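Reducing the Noise in the Student Reading Room at Wallatent

Project report by Imad Bitar
24 October 2025

1. Why I chose this subject

In January I moved to the Wallatent student house, and from the first week I had difficulties to study in the reading room. It is a long room with a hard floor and high windows, and every chair which is moved can be heard at the other end. My neighbours said the same. I decided to look at how the sound behaves in the room and if it can be improved with little money.

My budget was 300 euros, given by the house.

2. Background

When a person speaks in a room, the listener receives first the direct sound and then many reflections from the walls, the floor and the ceiling. If the surfaces are hard, the reflections stay a long time. The time in which the sound becomes weaker by 60 decibels is called the reverberation time. It depends on the volume of the room and on how much sound the surfaces take in. The volume of our room is 274 cubic metres, which I calculated from the house plan.

Curtains, carpets and books take in a part of the high sounds. Low sounds, for example from the ventilation, are more difficult and need thick material.

3. Method

I made a loud short sound with a wooden clapper and recorded it with a microphone at 11 positions. At each position I repeated the sound until I had a clean recording. All measurements were made in the evening with the room closed, so that no person was speaking. I then calculated the reverberation time from each recording and took the mean.

I also asked the residents to write in a notebook near the door which noises disturbed them. The notebook stayed there for one month.

Floor colour and wall colour have no influence on the sound, only the material and its surface. I write this because two residents asked me about it.
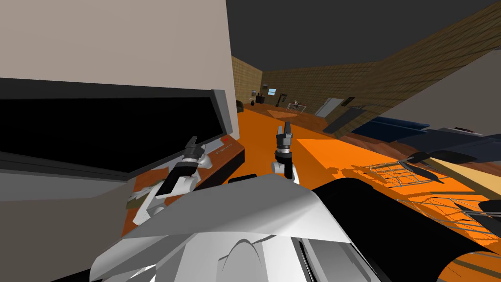

4. Results

Before the changes the mean reverberation time was 1.4 seconds. For a reading room this is too long. The positions near the windows were the worst ones.

With the money I bought second-hand curtains from the Mogensen shop and felt pads for the chairs. The curtains were hung with deep folds, because flat cloth takes in less sound. After this the mean time was 0.9 seconds.

In the notebook the most frequent complaint was the chairs, then telephone calls, then the door. After the felt pads were put on, the complaints about chairs became very few. The complaints about calls did not change, and this was to be expected.

5. Problems

The clapper does not give exactly the same sound each time. A better source would be a loudspeaker, but I could not borrow one. Also, the curtains are sometimes open in the day, and I measured only with closed curtains.

6. What could be done next

The door still closes with a loud noise. A simple door closer would help, and I have asked the house for a price. I would like to repeat the measurements in winter, when more coats are hanging on the wall.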